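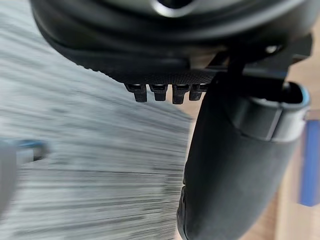
Wrist camera, second mount

The housing and finger from the new camera position, with the arm moving. The grey surface on the left smears into streaks. The housing, the row of four pegs and the finger stay readable, and the screw head in the bracket shows as a white highlight.

Clevine bench arm: build gallery

Clevine is a tabletop arm built in a shared workshop in Dinirholm. It is meant for moving small parts between trays. The arm started as a used Sekiguchi training unit with a dead controller. The joints and gearboxes were kept, and everything from the wrist outward was replaced. Notes are current as of Jan 17, 2021. Drawings and the parts list are on the files page.

Notes to the gallery

Housing. Black, with a rounded underside and a thick lip at the bottom edge. A textured band runs below the lip. The current version is the third. The first two cracked at the screw bosses during assembly, so the bosses are now 3 mm taller and the holes are drilled after printing.

Ring opening. Metallic rim, near the top center of the view. Left as is.

Finger. Long and black, with a padded form and a matte surface. A faint seam line is visible in the lower half. Pad wear is checked every 25 hours of running time.

Sleeve. Grey, rectangular, wrapped around the upper part of the finger, with a thin light blue edge at the open end. It has to be seated fully before the bracket is tightened, or the finger sits crooked and the zero position drifts.

Bracket. Flat black plates and a vertical post. Threadlocker goes on every screw here. One backed out in the first week and took an evening to find.

Camera. The first mount looked straight down and lost the finger whenever the wrist turned. The second mount looks across the underside of the housing. The finger now takes up much of the right half of the view, so parts on that side are picked up late. Exposure is still too long for fast moves. A shorter setting works but needs a lamp on the arm.

Controller. Cerach board, open loop at the wrist, closed loop at the base and shoulder. The long test ran 1361 cycles before a cable at the elbow failed. The replacement is 132 mm longer and clears the joint at full bend.

Open items

Lamp bracket for the wrist.
Strain relief at the elbow.
Recalibration after the next pad change.
Second finger design, planned for April.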